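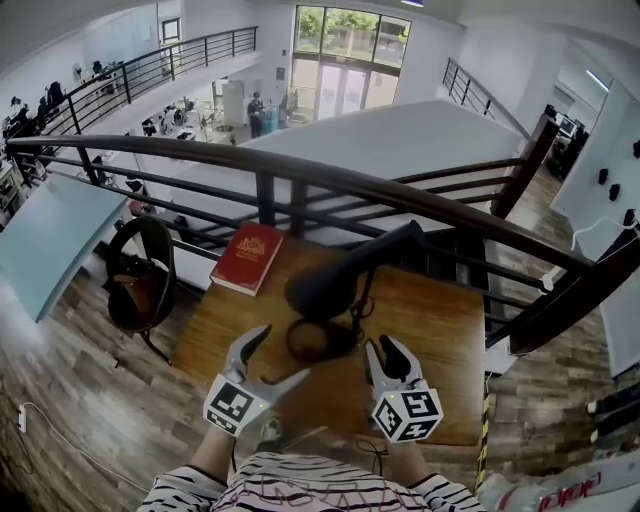

Buy the expensive one and stop testing, wrote Hagos Gebreyes, in reply to the notice that went out before the trial began. A gripper is two fingers and an invoice, he added, and the rest is marketing.

Dokia thanks him for the comment and is pleased to announce that it tested them anyway.

ZANDSTEAD, 17/05/2026. Dokia today released the first results of its side-by-side trial of hand-held grippers, the kind a person carries through a job so that a robot arm can later be taught to do the same job with less complaining. Two finger designs went through the trial. The Hashmi has a stiff finger and a firm opinion about where it should close. The Carkholm has a softer one and is open to discussion.

Each design was put through 300 pickups by the same 16 operators, working at an ordinary table with the sort of objects people leave on tables. Hardcover books were included after early sessions showed that almost any gripper looks brilliant when all it has to lift is a foam block. Cables were included because customers own them.

The Hashmi did better with books, dropping 19 in 300 tries. It was less happy with cables, which it tended to pinch against the table and then drag along with everything attached. The Carkholm handled cables well and dropped 100 books. Dokia considers this a clear result and the book supplier agrees.

Operators were also asked how their hands felt at the end of a session. Most preferred the Carkholm's lighter trigger. Several asked for a gripper with the Hashmi's fingers and the Carkholm's handle, a product that does not exist and that both suppliers have now been asked about twice.

"We went in hoping for a winner, mainly so we could order one thing and go home," said Liya Mamo, who ran the trial for Dokia. "What we have is a good gripper for books and a good gripper for cables. Our customers have both, often on the same table."

Position tracking was scored separately. Both designs carried marker blocks during the trial, and the most common cause of a lost track was an operator turning a wrist so that the markers faced away from the camera. The operator guide has been rewritten to mention this on page one, where it may be read.

A second round is planned for June and will add a third finger shape and a longer list of awkward objects. Suggestions are welcome at the Zandstead office. Mr. Gebreyes has been invited to take part as an operator and has asked whether lunch is provided.

It is.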